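Wundstead Wetland Mapping Project
Progress report to the Vindum Fund
Prepared by Fraser Paterson, October 11, 2026

In this period we continued the mapping of small wetlands in the Whitfield district. From the satellite images we have now digitized 637 wetlands, and 54 of them were visited in the field with a GPS receiver. The boundaries agreed well in the open farmland. Under trees the agreement was weaker, and six sites must be drawn again.

The older paper maps took more time than we planned. Many sheets had no clear coordinate system, so we had to find control points by road crossings and church towers. All sheets are now georeferenced and stored in the Prestura database together with the field notes.

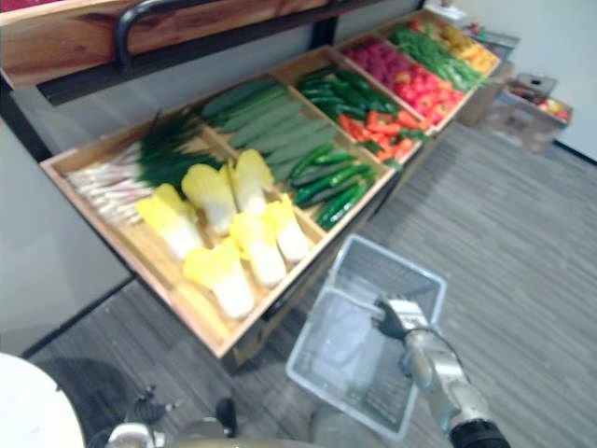

Two students from the geography department joined us in February and they have learned the whole workflow. One of them is writing her thesis on seasonal change of the water surface, using our data.

Of the equipment budget, 2999 dollars remain unspent. We ask for your permission to use this amount for a second field receiver, as the teams must now share one and often wait for each other.

In the next period we will redraw the weak boundaries, check the attribute tables and give the first version of the map to the district planning office for comments. The field visits in the northern part depend on access permits, which we have requested but not yet received.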